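The Flight to Estholm That Ended in Skiltitz

2018-10-26

A few people have asked me to write down what happened on Senent 828 in February. I kept putting it off, partly because nobody was hurt and it was never in the news beyond the local paper in Skiltitz. But I took notes that night on the back of my boarding pass and on a hotel pad, and I would like to get them typed up before I can't read them anymore.

We boarded on time. I was in 25C, an aisle seat behind the wing. Maarten Stevens, who I work with, was across the aisle in 25D. It was a single-aisle jet, close to full, and people had heavy coats so the bins were a mess. We pushed back, waited for the de-icing truck, and took off a little late. I remember the de-icing because the fluid ran down the windows orange and a kid in front of me asked if the plane was leaking.

The climb was bumpy. When you are sitting behind the wing you hear a lot of whining and thumping after takeoff, and most of it is the gear and flaps coming up. On this flight there was a thump I didn't recognize, then a sort of grinding that went on for maybe ten seconds, then nothing. Maarten looked over at me. I shrugged. The drink cart came out when the seat belt sign went off and I had a coffee.

I know something had been decided by then, because the two flight attendants in the back both picked up the phone, one after the other, and then they put the cart away with half the plane still not served.
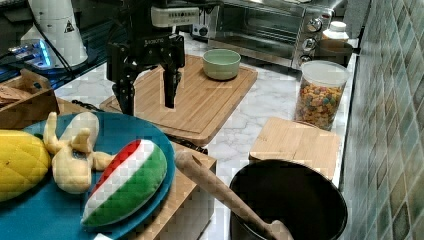

Cutting board, little green bowl, toaster oven at the back.

The captain came on a few minutes after that. I wrote down as much as I could remember of what he said. There was an indication of low pressure in one of the hydraulic systems. The airplane had more than one. The checklist called for landing at a suitable airport, and Skiltitz had a longer runway than Estholm and better weather, so we were going to Skiltitz. It would take us 40 minutes, including time to work through the checklists. He said there would be fire trucks next to the runway and that we should expect to see them. He said we would stop on the runway and probably be towed. His voice was the same one he used for the weather.

I want to say something about that announcement because I have been on flights where it was done badly. Years ago we circled for an hour over a city I won't name and heard nothing at all, and people made up their own stories. By the end there was a man telling his whole row that the wheels were stuck, and that wasn't the problem at all (it was a closed runway). On this one the captain told us what was wrong, where we were going, how long, and what we would see out the window. People were scared anyway. The woman next to me, whose name was Nives Fiore, held on to the armrest and asked me whether I had flown a lot. I said yes. She asked if this had happened to me before and I said no, and then I wished I had put it better.

The flight attendants came through and went over the brace position with everybody. They did not tell us to use it. They said if they needed us to do it they would shout, and what they would shout. They checked the exit rows and moved one man out of his seat and put Maarten in it, so from then on I had nobody to talk to except Nives. She turned out to be good company. She sells church organs, or the parts for them, and she told me a lot about leather.

Two things I noticed in the cabin. A good number of people got their bags down. They just stood up and opened the bins and took out laptops and purses and put them on their laps, and the crew had to go back through and make them put it all away again. And a lot of people had taken off their shoes at the start of the flight and did not put them back on until somebody told them to. I was one of them. Mine had slid forward under the seat and I had to get the kid in front to kick them back.

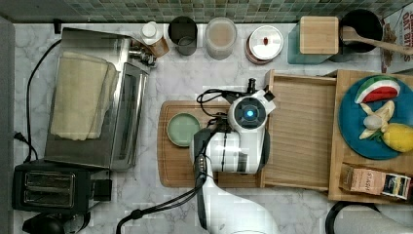

The approach was longer and flatter than I am used to. The gear came down early, with a much louder bang than normal. The captain had not mentioned that part and there was a yell from somewhere up front. I read later that when you lose pressure in one system the gear is sometimes released by a backup and drops by its own weight, which would explain the bang. I don't know for certain that is what they did. The flaps moved slowly. We came in faster than usual, I could tell by the trees, and touched down hard and straight. The braking was heavy. Then we were stopped, and it was very quiet for a second, and then everybody clapped.

The trucks were right there. A man in a silver coat walked along the left side with a light and looked at the wheels for a long time. We sat on the runway with the doors closed and nothing much going on. Nobody used the slides. A tug came and pulled us to a stand away from the terminal, and they brought stairs and buses.

On the bus I got talking with Inna Fedoruk, who was a dispatcher for a cargo outfit and was flying as a passenger. I had a lot of questions and she was patient with them. She said the word "emergency" covers a wide range. Crews will declare one so that they get priority and the trucks, and most of the time the trucks drive home again. She said the hard part for her when she is at work is the next three hours, meaning where do the people sleep, who has crew hours left, is there a mechanic, is there a part. In her opinion Skiltitz was a fine place to land an airplane and a poor place to fix one.

She was right about that. The terminal has one snack bar and it had closed. There was one airline agent, a young man named Renzo Zanetti, and he had the whole planeload in front of his desk. He got up on a chair and said there would be no flight that night, that there were rooms at the Hotel Tedesco and at a second place by the highway, and that families with kids would go first. Somebody shouted at him about a connection. He wrote it down. He wrote everything down, and as far as I could tell he was still there in the morning in the same shirt.

I got a room at the Tedesco after midnight. It was overheated and the window was painted shut. I called home, then I couldn't sleep, so I wrote the notes I'm using now. The airline sent a different plane the next day and we were in Estholm by lunch. Maarten took the train. He says it had nothing to do with the landing and that the train was simply leaving sooner. Fine.

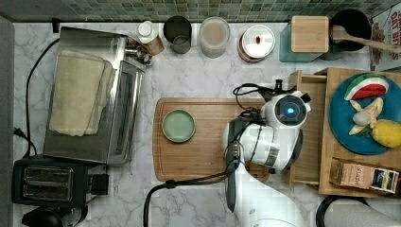

Now the boring part, which might be useful if you end up in the same spot.

I filed a claim for the delay the week I got home. The claim number was 2482 with some letters after it, and I quoted it in every email. The first answer was no: technical fault, out of their control. I wrote back with the captain's announcement as I had it in my notes, the times off the boarding pass, and the hotel slip Renzo had stamped. The second answer was from a Corrado Valentini in customer relations and it was also no, but longer. The third answer, in early summer, was a payment with no letter. I have no idea which piece of paper did it. My guess is that it was the stamped slip, so get somebody at the desk to stamp something.

Keep your boarding pass. Write down when the doors open, if you can, and what time you get to the other end. Keep food receipts even if they are small. My dinner that night was a bag of nuts and a hot chocolate out of a machine, and that got paid back too.

As for flying, I have been up nine times since. I keep my shoes on until the seat belt sign goes off and I put them on again before we start down. My passport and medicine go in my jacket now, so there is nothing I want out of the bin. I count the rows to the exit, which I had always meant to do. I still prefer the aisle.

Nives sent a card at Easter with a picture of an organ on it. If anyone reading was also on 828 that night, I'd be glad to hear from you, especially if you were sitting over the wing and heard that grinding noise better than I did. The comments are open, but it may take me a day or two to approve them.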